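Recording Demonstrations with the Hand-Held Gripper
Student Robotics Project, Guide 4

This guide explains how project members record demonstrations for the Curov table task. Read it in full before signing out a gripper. Students who have not completed the safety briefing may observe but may not record.

Before you begin

Check that the battery is charged and that the square marker on each finger is flat and clean. A lifted corner or a smudge will spoil the tracking. Replacement markers are kept with Dimas Pelupessy, who also holds the sign-out sheet.

Open the Raka logging program and enter your initials and the task name. Leave at least 330 megabytes free for each session.

Recording

1. Stand at the start position with the gripper closed and held level.
2. Start the log and wait for the tone.
3. Open and close the fingers fully, once, at a slow and even speed.
4. Walk to the work area at a normal pace. Keep the gripper in front of you and avoid sudden turns of the wrist.
5. Carry out the task as written on the task card. Do not talk to other members while the log is running.
6. Return to the start position and stop the log.

Watch for cables on the floor when walking with the gripper. Members who are recording have right of way over those who are not.

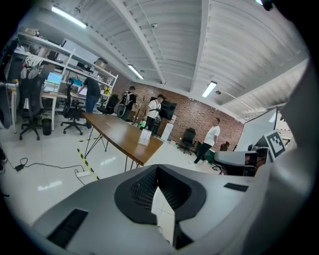
If a recording is interrupted, stop the log and mark the session as void. Do not delete it. Void sessions are reviewed in October, when the task cards are revised.

After the session

Copy the files to the Mametti folder and confirm that the file count matches the sheet. Wipe the fingers with a dry cloth and return the gripper to its case. Questions about file names should be sent to Esmaeil Mazandarani.

Last revised 4th April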